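Home | Articles | Work and Machines | Glossary | Contact

Tidying automation in guest houses

By Gonçalo Tavares, October

Tidying automation (people in the trade also say "reset automation") is the use of robot arms, cameras and planning software to put a lived-in room back in order between one guest and the next. It covers folding cloths, clearing mugs, straightening shelves and deciding what goes back where. It does not usually cover vacuuming or mopping, which were automated much earlier and which most of us stopped thinking of as robots years ago.

I should say up front that I'm writing this from the inside. I worked housekeeping for Lestent, a company that looks after furnished apartments in Flirkerthorpe, and I was there when the arms came in. So you're getting the general picture plus a fair amount of my own shift, and I'll try to keep it clear which is which!

Background

Hotels were the obvious first customers for this sort of thing, and they turned out to be a poor fit in one way: a hotel room has so little in it that a trained person resets it very fast. Furnished apartments are slower. They have real kitchens and real shelves, full of things the owner likes and wants to find in the same spot. Lestent had 215 apartments on its books when I joined, and every one of them had a binder with photos showing how each surface should look. We carried those binders up a lot of stairs.

The system Lestent bought is called Hovo. It's a pair of arms on a wheeled base, and it comes with software named Farouk that keeps the record of where things belong. (We called the whole thing Farouk, arms and all, and the trainers gave up correcting us by the second week.) The base weighs a lot, and getting it over an old door sill is a two-person job, which was never in the brochure.

How the work is done

A reset starts with a look around. The system compares what it sees with its stored record of the room and makes a list of differences, and then a person goes through the list on a tablet and says yes, no, or leave it. Only after that do the arms move. Cloth comes first if there is any, then cups and dishes, then whatever is left along the back of a table or shelf.
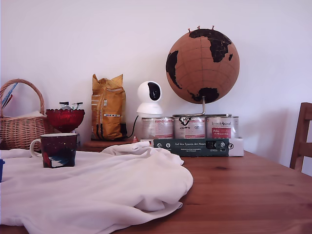 Cloth is the part I could talk about all day. A mug has pretty much one shape and a handle, and once the arm has learned it, it has learned it. A cloth has a new shape every time you drop it, and the arm has to find an edge or a corner before it can do anything useful. On a table like this one the white cloth is all folds and ridges, and the mug is sitting right on top of it, so the order matters: lift the mug, park it on the bare wood to the right, then go looking for a corner. A person does that without thinking. Houda Badawi, who trained me and later trained the machine, used to pinch a cloth twice and snap it, and it was flat. The arms pinch, lift, look, put down and pinch again. It took 300 practice runs before she would let them near a cloth with a cup on it, and even then she stood with her hand by the stop button.

The back row is its own kind of trouble. Stacked things are hard, and owners love stacking things. A globe standing on tins needs a light touch, because if you nudge a tin you've moved the globe too. Glass with a cut or pressed pattern can confuse the cameras. Our rule became that anything standing on something else was marked "leave it" and done by hand, and I think most crews end up with a rule like that sooner or later.

Changes for the people

The headcount question is what everyone asks me about, so: our crew did get smaller, though slowly, and mostly by not filling jobs when folks left. The work that stayed was different work. I spent less time bending and lifting and a lot more time tapping through lists. My back was happier. My eyes were not, and I missed chatting with a partner across a bed while we did the corners.

Pay was the sore spot. Approving lists was graded as lighter work at first, even though you were answering for every object in the apartment, and it took a long winter of meetings to get a separate "reset operator" grade written down. New operators at Lestent now get 477 supervised approvals before they work alone. I have no idea where that number came from and neither did Houda.

There's also the matter of judgment. A guest's book left open on a chair might be trash, or forgotten, or a gift for the owner. Farouk would put it on the list as "unknown item" and wait for one of us. I liked that. I liked it less when the list had sixty unknown items and checkout was at eleven.

Limits and complaints

Owners complained about speed, and about the cameras. Some had a camera of their own in the room and still didn't want ours, and I can see both sides of that. Lestent settled on storing only the reference pictures and wiping the rest after each visit.

Crews complained about noise, charging times and wet cloth, which the arms handled badly the whole time I was there. The stored record tops out at 2000 objects per apartment, and one owner with a lot of spice jars managed to hit it. We went back to the binder for that place.

See also: Laundry folding machines; Shift grading; Room inspection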